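Skillberg Hand-Held Gripper Pair
Set-Up and Operating Guide
Section 7: Position Jumps and Tracking Loss Near Mirrors

7.1 Scope

This section applies to operators using the Skillberg gripper pair at furniture, vanity tables, display cases and other places where a mirror or large pane of glass stands close to the work. It describes a fault in which the recorded position of one or both grippers moves suddenly while the operator's hands have not. Sections 5 and 6 must be completed before the procedures given here are attempted.

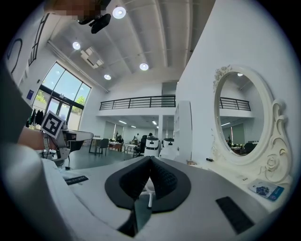
IRKIMORA, 15th November

This revision replaces the text on reflective surfaces issued with the first printing. It follows a fault reported from the Irkimora site, where recording 1,772 was passed as complete and later found to contain a jump in the path of the right gripper. The recording was replayed on a Palomino arm at reduced speed. The arm followed the false path toward the back of the table and was halted by the supervising operator with the emergency stop. There was no injury. The recording has been withdrawn, and sites holding a copy are required to remove it.

7.2 Cause of the fault

Each gripper estimates its own movement from its camera view and its motion sensor. A mirror shows the camera a second room that moves differently from the real one. When the mirror fills a large part of the view, the tracking software may lock onto features in the glass and report motion that did not take place.

The marker cubes are affected separately. A cube seen at a steep angle may be read poorly, and its reflection may be taken by the software for a damaged or partly hidden marker. In either case the marker reading is dropped and the gripper relies on its own estimate, with nothing to correct it.

CAUTION: A recording with a position jump may look normal on the handheld screen. The screen shows the current status only. It does not review the path already recorded.

7.3 Preparing the work area

1. Place both grippers on the tabletop with the power off. Remove any item that could roll or tip when the fingertips are lowered.

2. Check that the marker cubes are seated firmly. A cube that can be turned by hand must be refitted as described in Section 5.

3. Wipe the marker faces with a dry cloth. Do not use spray cleaner on or near the grippers.

4. Fasten the wrist strap before lifting a gripper.

5. Cover the mirror with the matte cloth supplied. Where the mirror is part of the task and cannot be covered, lower the permitted reflection setting to 14 and make a trial recording first.

6. Route loose cables away from the place where the operator will stand.

Note: Overhead lights seen directly by a gripper camera can also weaken tracking. Keep the fingertips pointed toward the work while the software is starting, and do not rest a gripper with its camera facing the ceiling.
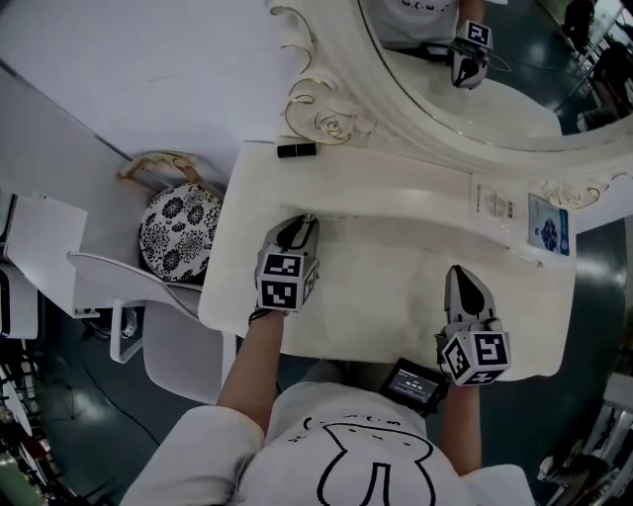

7.4 Trial recording

1. Hold both grippers still over the table until the handheld screen reports that tracking is ready.

2. Start the recording. Move each gripper slowly to the front edge of the table, then to the back, and return it to its starting place.

3. Stop the recording and open it in the Warthorpe review program. Select Path, then Both Hands.

4. Read the tracking score. A score below 80 is a failure, and the recording must be deleted.

5. Inspect the path even when the score is acceptable. A sharp corner or a break in the line, at a point where the hand moved smoothly, indicates a jump.

6. If a jump is found, change the operator's standing position so that the mirror occupies less of the gripper's view. Repeat from step 1.

Note: The score is an average for the whole recording. A single brief jump may not bring it below the limit — the Irkimora recording was accepted for this reason.

7.5 If a jump occurs during recording

1. Stop moving both grippers.

2. End the recording. Do not pause and resume it. A resumed recording keeps the position error.

3. Set both grippers down on the tabletop and release the wrist straps.

4. Mark the recording as rejected before starting another.

5. Restart tracking on both grippers, including the one that showed no fault. The distance between the two hands is calculated at start-up and is not valid after one side is restarted alone.

7.6 Replay on a robot arm

WARNING: Never replay a recording on an arm until its full path has been reviewed. A false position may cause the arm to strike the table, the mirror or a person at a speed that leaves little time to react.

Replay recordings made near a mirror at the lowest speed setting on the first run. Keep all persons outside the marked area, and station one operator at the emergency stop for the whole of the run — this operator must have no other duty. If the arm leaves the expected path, press the emergency stop and do not attempt to steer the arm by hand.

Software that checks for jumps automatically is planned for the December release. Until it has been installed, the inspection in 7.4, step 5, remains mandatory for every recording.

Report tracking faults on Form 7-B, giving the recording number, the tracking score and the position of any mirror or glass.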